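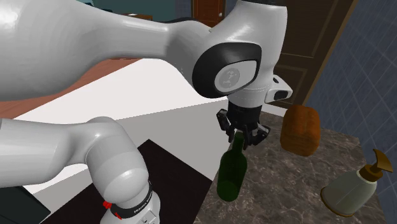

My town charges a deposit on beer bottles and on nothing else. I have lived here for eleven years and I still think this is a strange decision. A beer bottle goes back to the store and I receive a coin for it. A dark green glass bottle with a narrow neck, like the one held over the countertop, goes into the big container behind the bus stop, where it falls and breaks on top of other bottles. The two bottles may be made equally well. One of them will be washed and filled again, and the other will be melted at a very high temperature so that it can become a bottle again, the same thing it was before somebody threw it.

I grew up in a place where all glass went back. My mother kept a crate by the kitchen door, and when it was full it was my job to carry it down the hill to the shop. The man at the counter looked at each bottle against the window and ran his thumb over the top. If there was a chip, he gave it back to me and I carried it up the hill again. We did not call this ecology. It was simply how one bought oil, vinegar, milk and wine.

People tell me that such a system can't work today. I hear three arguments, and I want to be fair to them.

The first is that people are too busy. I don't accept this one. The same people drive to the container behind the bus stop, and they pass the store on the way.

The second is that every company wants its own bottle. This is true, and it is the real difficulty. When I spoke with Arlindo Teixeira, who bottled cider for the Urley cooperative until he retired, he told me that in his first years they bought back bottles from four other producers and nobody could tell the difference once the label was off. Then one producer ordered a bottle with longer shoulders, another wanted its name pressed into the glass, and after some time the washing line could not take half of what came in. The machine was sold. He said it without anger, but he remembered the month, February, and the weather.

The third argument is transport. Glass is heavy, and a truck full of empty bottles burns fuel like any other truck. I agree, and for this reason I would not send an empty bottle across a continent. But the washing plant in Zerska is 54 miles from my kitchen, and it stands still for a large part of the week. The new bottles on our shelves come from much farther away than that.

What I would like is modest. Let the county choose one shape for wine, one for oil and one for juice, and put the same deposit on each. Let the producers compete with their labels, and with what is inside. A company that wants a special bottle may still have it, but it should pay for the privilege of being melted.

I know that a deposit is a small annoyance. You must keep the bottles somewhere, and they smell a little in summer. My own are under the sink at this moment, beer on the left side, all the others on the right. Tomorrow I will take the left side to the store, and the right side I will carry to the bus stop and drop in, one after another, and listen to them break.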